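Setting the rest position on a two-arm bench cell

Last updated January 28, 2025 by Arne Sperling

These steps assume both arms are bolted to the rail and the Piston controller is powered. Run them again after any change to the base plates.

1. Set the speed limit to 23 percent.
2. Jog each arm through its full reach with the table clear. Stop if a base wire goes tight.
3. Store the rest pose for the left arm first, then the right.
4. Place the test parts and repeat step 2 at the wrist joints only. 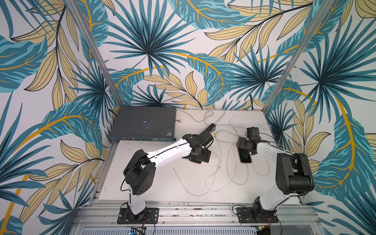 Both arms on the shared rail, phone in the right gripper, network switch at the back left.

Loose cable on the table is the main source of false contact stops. Set the current threshold with the cables in place, starting at 2390 and lowering it in small steps until a light push on the forearm stops the arm. Mattes Hollmann's build in Matby needed six passes to settle.

Brush out the rail slots before tightening the plate bolts. Grit under a plate tilts the arm, and the stored pose will be off at the fingertips. Save the pose file under a new name each time.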